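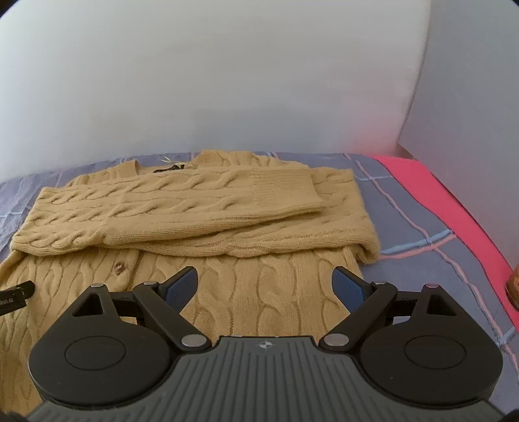

Can a robot fold a jumper or cardigan reliably yet?
In a lab, with a known garment laid flat and plenty of time, often. From a mixed basket in an ordinary house, at a speed anyone would pay for, the success rate is still too low to sell.

Posted in: Domestic automation > Laundry and textiles

fsheehan
September 5, 2021
Putting the question and short answer at the top as it comes up every few weeks. Corrections welcome. Please say whether you mean folding from flat or folding from a heap, as the last thread mixed the two for 3 pages.

rz_textiles
I'd narrow it further. Flat and front up is the easy start state. The hard part is getting there. Most of the cycle time on our bench goes on finding a shoulder or a hem, lifting, and regrasping. Once the sleeves are across the body, the remaining folds are close to open loop.

jfuchs
Disagree on "close to open loop" for heavy knits. A woven shirt holds a crease. Cable knit doesn't. You put the sleeve over, let go, and it relaxes outwards. Thickness also varies across the garment, so a pinch depth that works on the ribbing at the cuff takes only the top of a cable further up the sleeve. We had to set separate grip widths for the two.

rz_textiles
Fair for knits. What were you closing with?

jfuchs
Two-finger parallel, rubber pads, no tactile sensing. Position control only, which was half the trouble.

duan_z
Second the point about pads. On a bed the other problem is compliance underneath. Press down to get a pinch and the mattress gives, so the contact height you planned for is wrong. Approach too low and you pick up the sheet as well. On a table none of this shows up, and most published numbers are from tables.

fsheehan
Does anyone have figures for bed versus table?

duan_z
Only ours, from the Montoya trials. Same garments, same policy, and the bed runs had more than 8 times the double grasps (sheet and garment together). Small sample. I would not quote it anywhere.

aiguo_c
I run a garment finishing line at Prerkberg, so a different view. We looked at the Fendico folder for knitwear. It folds well. It also needs a person to lay each piece on the plate, fronts closed and sleeves straight, and that person could fold it by hand in little more time. Until the loading is automatic I don't count it as automated.

rz_textiles
That's a fixed machine though, with no perception. The thread is about arms in houses.

aiguo_c
The loading problem is the same one. You have moved it to a bedroom.

jfuchs
Cardigans are worse than jumpers for this. An open front gives two free edges, and if you lift by the shoulders with the buttons undone the panels swing apart. Our Trudum rig could do jumpers passably and failed on nearly anything with a placket. Fastening a button first is a separate research topic.

fsheehan
So would you change the short answer?

jfuchs
I'd change "often" to "often, for jumpers and shirts".

duan_z
I'd leave it. Start state matters more than garment type in our logs.

fsheehan
Leaving it for now. If someone posts heap results on knitwear with the regrasps counted, I'll edit.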